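Counting the trucks out is easy. Counting them back is harder

Last updated: Tuesday, June 30, 2020

127 comments | 643 shares

The defence ministry says the Lurstead exercise is over and the troops are going home. We have been given film of lorries on a road to prove it. I would like to believe it, but I remember December, when we were told the same thing about the same units and the same road.

A column of lorries shows that some lorries moved. It doesn't show where they stopped. In December three battalions were said to have left the Perkine ranges, and by the ministry's own later figures 801 soldiers were still there a month on, described as a "support element". That is a lot of support for an empty firing range. 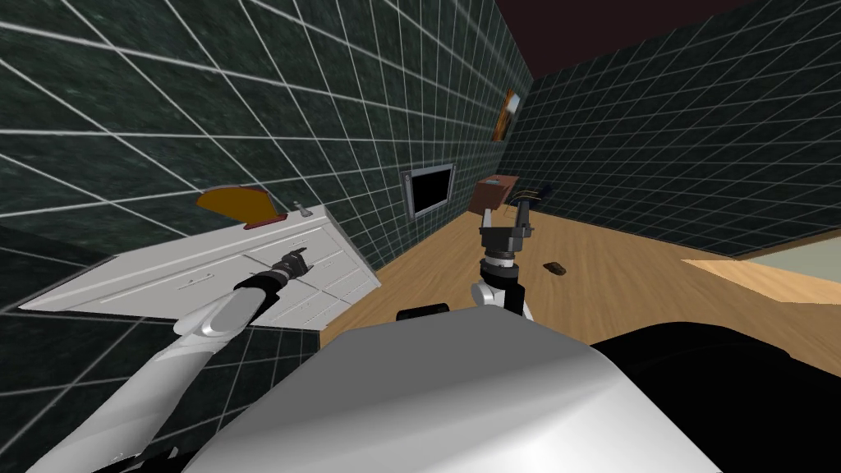 Kathleen Dolan thinks I am being unfair. Armies always leave people behind to pack up, she writes, and if every withdrawal is treated as a trick then no government will bother making one. She would sooner have a slow, untidy pull-out than none.

So would I. My complaint is that we can't tell which of the two we are getting. The field hospital at Tokarz has stayed put, according to the local paper, and so have the fuel stores. Soldiers can be back in a day if their fuel is waiting for them. Moving the stores would cost money and time, and I'd take that far more seriously than another speech about good neighbours.

Observers could settle much of this in a week. They were offered a visit to Fekow, which everyone agrees had hardly been used, and refused entry at Perkine on grounds of safety. Whose safety wasn't explained.

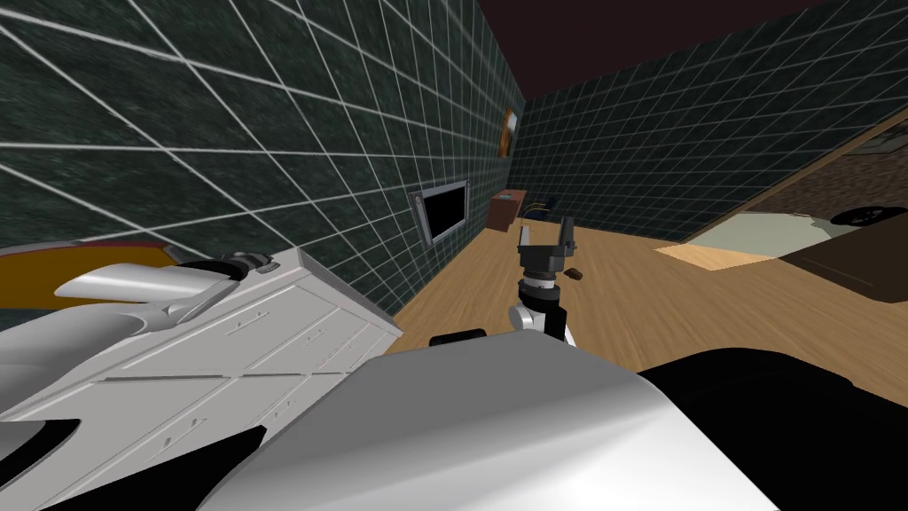 The robot's right arm, with its gripper open.

Until somebody from outside is let through the gate at Perkine, I will go on calling this a rotation. The ministry has promised another statement. I expect it will come with more lorries.

Contact us | Back to top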